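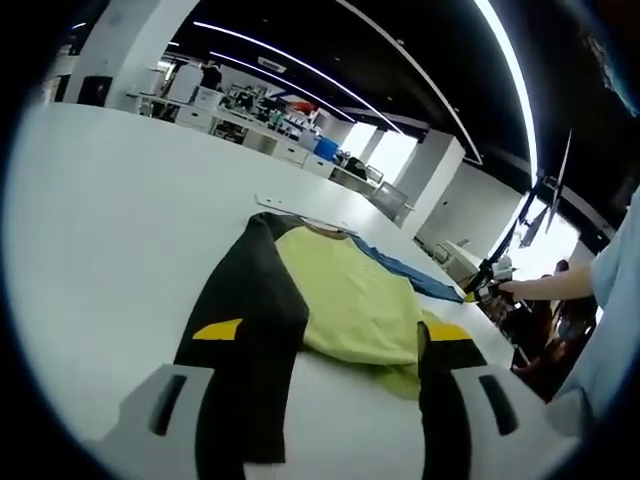
The contest between the two fingertips had been Begoñe's idea, and Khalil had agreed to it in the way a man agrees to a dental appointment.

"Same shirt, same table, same fold," she said. "Sleeves in, bottom up, square it off. Then we write down which pads we hate less."

The pads in question were the Lastex, soft and yellow, and the Drondau, which Khalil had championed in a memo so long that Aguiar had answered it with a thumbs-up. Aguiar was the company. A person there must have pressed the thumb, but they had never found out who.

"The Drondau has better bite," said Khalil.

"So does my aunt's dog."

He lined up over the hem, closed on it and got three layers. He opened, sighed, tried again and got the tablecloth feeling one has when there is no tablecloth. Begoñe took the far end and waited with the patience of someone keeping score.

"You're squeezing," she said.

"It's a gripper. Squeezing is the whole job."

"The Uvent controller squeezes for you. You're meant to suggest."
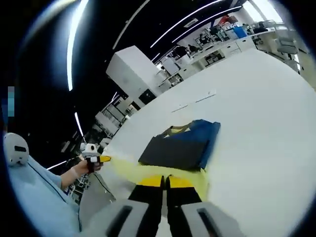

He suggested. The cloth slid, thought about it and came up by one corner, a single layer, hanging from the tip like a flag of a very small country. Khalil held his breath. Begoñe wrote something down, and it took her longer than he liked.

"Was that good?"

"It was one."

"One out of what?"

"A hundred," she said. "Per pad. It's in your memo, page two."

Khalil remembered page two. He had written it after lunch, in high spirits, and had put in the hundred because it looked serious.

"We could call it a pilot study," he said.

"We could." She shook the cloth out flat again and smoothed the corner he had been so proud of. "Left hand this time. You said left and right, too."

He looked at the windows, where there was still plenty of daylight, and picked up the other gripper.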